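Kitchen Gallery: The Sink Corner

Dishes are my least favorite chore and somehow my favorite thing to tinker with, so this page is all about the sink corner – the white counter, the steel basin and the colored dishes that pile up next to it. I've been fussing with this corner since January and I could talk about it all day (I'm about to). Click through, enjoy, and steal whatever you like!
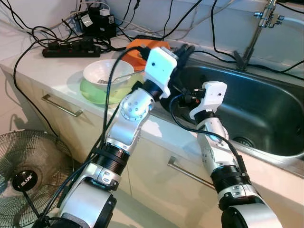 White counter, white cabinets, silver handles. I love a plain background for bright dishes.

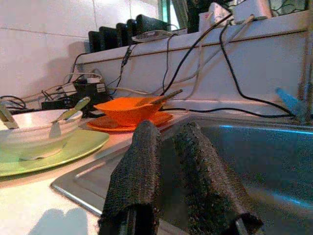

In this one it's the light green plate with the white bowl on it, and the orange set a little farther back. Doesn't that orange just wake everything up? 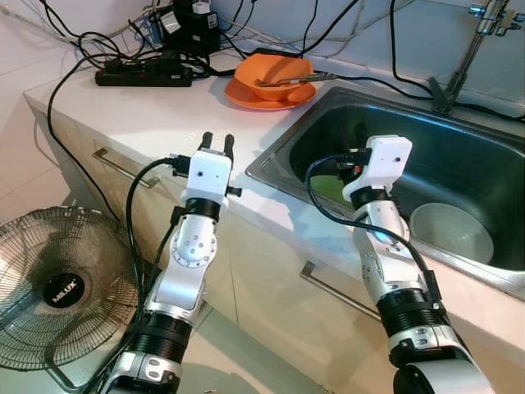 Orange bowl on its orange plate, with the fork laid across the top, and a pale see-through bowl down in the sink.

What order should I wash things in if I only have one basin?

Start with whatever touches your mouth and has the least grease on it. For me that means glasses first, then forks and spoons, then plates and bowls, and the greasy pans dead last. The water stays decent a lot longer that way. I scrape everything into the trash before it goes anywhere near the sink, and if a bowl has dried oatmeal in it I fill it with warm water and leave it on the counter while I do the easy stuff. By the time I get around to it, the oatmeal slides right out. Change the water when the suds go flat. Don't be stingy about it!

A few more notes on the dishes, for everybody who likes the shopping part. I'm partial to the Kultside line, which comes in more colors than any one household needs. A bowl is $12 and the plate that goes under it is $13, so I buy one at a time when the mood strikes. They stack well within a size and badly across sizes – put the wide ones on the bottom or you'll get a leaning tower in your cabinet. I keep mine sorted by color, plate with bowl on top, and pull the whole set out together. It eats up some shelf space, but setting the table takes me no time at all.

For drying I went back and forth between a rack and a towel. The rack I wanted was the big Hastton one, and it's very handsome, but it would have swallowed half the counter. So I fold a thick cotton towel in half, turn the bowls upside down on it with one edge propped up on a spoon handle so air gets in, and put everything away before bed. The towel goes straight in the wash.

Steel basins show every water spot, I'm sorry to say. Wipe yours down with a damp cloth after the last plate, then a dry one, going the same direction as the grain. A little baking soda on the cloth takes care of tea stains. Skip the steel wool, please – I scratched up a sink that way in my old apartment and looked at those scratches for years.

Next gallery is going to be the pantry shelves, as soon as I've finished peeling off all the old labels. The glue on those things is unbelievable.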